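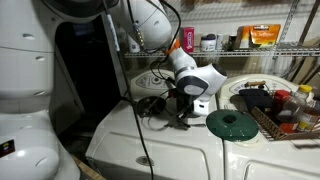 potisham_demo_bench

Ticket 973
Subject: Arm stops mid-reach over the washer, gripper drops off the bus, open day on Sunday
Status: Resolved, one question left open
Product: Trevar arm, Nukov gripper controller
Site: Potisham, laundry demo

Original report

Hi all! First off, the laundry demo is the most fun thing we have put together for an open day so far, and I would love to have it running properly by Sunday. We expect around 300 visitors and most of them will come straight to the laundry corner, going by last year.

What it should do: the arm reaches out over the washer, closes on an object on the lid, lifts it, carries it across to the dryer side and puts it down. Then it goes back and waits for the next visitor to press the start button. One cycle, nothing fancy, but people love seeing a robot work over the same kind of washer and dryer they have at home.

What it does: the first few cycles are fine. Then, somewhere on the reach, the arm slows and holds position over the washer. The gripper stays open. The Trevar panel shows "end effector not responding" and the Nukov log shows this:

link lost, no reply in 445 ms
retry 1
retry 2
link lost, holding

Clearing the fault brings everything back and the next cycle usually runs. Yesterday I got 14 of these in one afternoon. It has never dropped anything it was carrying, and it has never moved when it shouldn't. The hold is clean every time, so the safety side looks good to me.

Already tried:
Restarted the arm and the gripper controller, together and separately. No change.
Ran the gripper on its own, open and close, with the arm parked. No faults at all.
Ran the arm with the gripper switched off in the config. No faults.
Swapped the start button for a keypress. No change.

So it only happens with both going at once, and only when the arm is out over the washer.

Reply from Thiele support

Thanks for the clear report. The two single tests are very useful. Could you send the following:

1. Does it fail at the same point of the path each time, or anywhere?
2. How is the gripper cable routed from the upper link to the wrist, and is anything hanging free?
3. Is the washer or dryer plugged into the same outlet strip as the controller?
4. Firmware version on the gripper.

Please don't raise the timeout yet. It would probably hide the fault and we would like to see it first.

Update from site

Answers in the same order.

1. Not the same point, but the same stretch. Always after the wrist has tilted down toward the washer, never before.
2. The cables run along the upper link with small connectors on the way. One long black cable isn't tied to anything. It comes down past the arm and across the front of the washer. There are also quite a few thin cords lying on the washer top, looping toward the front edge. I know, I know.
3. Neither machine is plugged in at all. They are there for people to look at.
4. Same version as the last release note. I checked twice.

I also tried moving the start pose closer to the robot body so the reach is longer and slower. It failed on the third cycle, so speed alone isn't it.

Reply from Thiele support

Point 2 is where we would start. With the wrist angled down, a free-hanging cable can pull on whichever connector is nearest, and the gripper link is sensitive to even a very short break. Please try this in order and stop at the first one that changes anything:

a. Power down. Reseat every connector on the upper link, then the one at the wrist.
b. Tie the long cable to the link with enough slack for the full tilt. Move the arm by hand through the whole path before you power up and watch the slack near the orange collar.
c. Clear the cords from the washer top, or at least from the part the gripper passes over.
d. Run twenty cycles with logging set to full.

Update from site

OK, this was a good evening!

a. Reseated everything. One connector on the upper link went in with a click that it definitely hadn't made before. Ran five cycles, two faults. Better than before, maybe, but I wouldn't bet on it.

b. Tied the cable. My first try was too tight - with the wrist all the way down there was no slack left at all, so I cut the ties and did it again with a wider loop. Moved it by hand three times, slow, and nothing pulled. Powered up, ran ten cycles, no faults.

I know you said to stop there, but I did c as well. Everything off the lid except the object for the demo.

d. Twenty cycles with full logging, zero link lost. I then let it run while I ate my dinner and it was still going when I came back. Log file attached. The slowest reply in there is nowhere near the limit.

One new thing showed up. With the lid cleared, the arm puts the object down on the dryer a bit too close to the things already there. It didn't touch anything, but I would like more room. Is it fine to move the place point by teaching it again, or do I have to redo the whole path?

Reply from Thiele support

Great news, and thanks for the log. It looks healthy from start to finish.

You can teach the place point alone. Open the path, select the last point, guide the arm to the new spot and save. Run it once at reduced speed before going back to normal. The rest of the path stays as it is.

For the open day, we suggest checking the cable ties in the morning and again at midday. Visitors should stay behind the line while the arm is moving, including when it holds after a fault. Please keep the stop button with whoever is running the demo.

Update from site

Place point moved, took five minutes. I gave it a hand's width more on the dryer side and it looks much calmer now. Ran it slow, then at normal speed, all good.

I also wrote a short card for the people on the demo shift:

Check ties on upper link, power off.
Lid clear of cords.
One slow cycle before the doors open.
If it holds: hands off, clear the fault from the panel, one slow cycle again.
If it holds twice, stop and call the bench.

Very happy with this. A few colleagues from the Nukov side of the building came by at lunch and stood there pressing start over and over, which is about the best test crew I could ask for.

Leftover question, not urgent: is there a cable guide for the upper link that fits this arm? I would much prefer that to ties for the next visit. You can close the ticket and answer that one separately if it's easier.

Reply from Thiele support

Closing as resolved, cause recorded as a loose connector and strain on the free cable. The cable guide question has gone to the parts desk and they will write to you there. Have a great open day!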